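Brultent Two-Finger Gripper, Kitchen and Shop Set
Sold and supported by Skonach
Page updated 29 April 2024

Home / Grippers / Small parallel / Brultent

Can a machine put the groceries away yet? We get this question more than any other, and our answer changes every few months, which makes this a really fun time to be selling grippers! The short version for the Brultent: it picks things up and sets them down very well, it opens some things, and it still can't be left alone with a full grocery bag.

The set is a parallel gripper with two slim, tapered fingers in matte black. The taper is the part we like best. Most of the grippers we carry have blunt pads that need a clear gap on both sides of an object, and a pantry shelf almost never gives you one. These fingers slide in between a can and its neighbor and close without knocking the row over (usually - see the results below).

What's in the box

Gripper body with 49 mm fingers, fitted
Spare finger pair, same length
Two pairs of stick-on rubber pads, thin and thick
Mounting plate and screws
Cable, straight connector
Simulation model of the gripper, plus the Drulta object pack (download code on the card)

About that last item. The Drulta pack is a set of household and shop objects you can drop into a simulator before you ever bolt the gripper to an arm. Jars, bottles, boxes, paint cans, a few hand tools. Azra Dimitriou put most of it together over the winter and she is still adding to it. Version 43 is the current one, and if your card has an older code, it will still fetch the newest pack.

We'd urge everyone to start there. You can try a grasp over and over without sweeping up glass, and you find out fast whether your arm can even get the fingers where you want them. Jars are a good first job. They're round, so you don't have to worry much about which way they're facing, and they're heavy enough to punish a lazy grip.

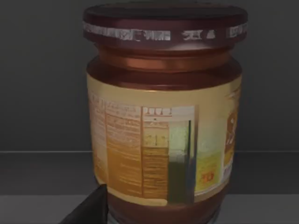

Friction is where the simulator will flatter you. A real jar may have oil on it, or a label with a loose corner, or it came out of the fridge and sweated. Rok Dervishi on our bench lowers the friction setting well below the default before he believes any result, and then he does it again with the weight turned up. If a grasp survives both, it tends to survive the real shelf too.

What it does well today

We ran 40 attempts at each of these on the bench in January, using the thin pads.

Lift a full jar and set it on a tray: 40
Take a can out of a tight row: 37
Put the can back in the row: 31
Hold a jar steady while a person twists the lid: 38
Twist a lid that is already loose, with a second gripper holding the jar: 22
Twist a factory-tight lid: 0

Yes, zero! We left it in the list on purpose. The grip force simply isn't there, and the fingers are the wrong shape for a wide lid. If opening jars is your whole project, look at the Trajkovski three-finger hand, which is bigger and slower and costs a good deal more.

On the shop floor the picture is brighter. Velimir Krasniqi has had two of these loading small parts into trays since January and he's thrilled with them. The parts are always the same, the trays are always in the same place, and the lighting never changes. A kitchen gives you none of that. Chores that look dull to us (wipe the shelf, move the pickles, find room for the new bag of rice) have a lot of little decisions in them, and the gripper is only as good as the software making those decisions.

Specs

Part number: 2074
Fingers: two, parallel, tapered
Finger color: matte black
Finger length: 49 mm
Pads: rubber, thin or thick, replaceable
Control: open, close, hold at set force
Simulation model: included

Good to know before ordering

Check your jars against the opening width on the drawing. Wide pickle jars are the usual disappointment.

The thick pads grip better on glass but they fatten the fingers enough that you lose the nice trick with tight rows. We leave the thin ones on and swap only for bottles.

Not rated for washing. Wipe the fingers with a damp cloth and keep water away from the body.

Questions we get

Will it work with my arm?
The mounting plate fits most small arms. Send us the bolt pattern and Rocío Paredes will check it for you, normally the same day.

Can I print my own fingers?
Please do! The drawing is in the download, and we love seeing what people come up with. Gorazd Vukčević sent us a hooked pair for pulling drawers open, and we're hoping to offer them as an add-on.

Do I need the real gripper to use the object pack?
No. The pack is sold separately too, and the license is the same.

Related items: thick pads, four pairs - spare cable, angled connector - Drulta object pack, download only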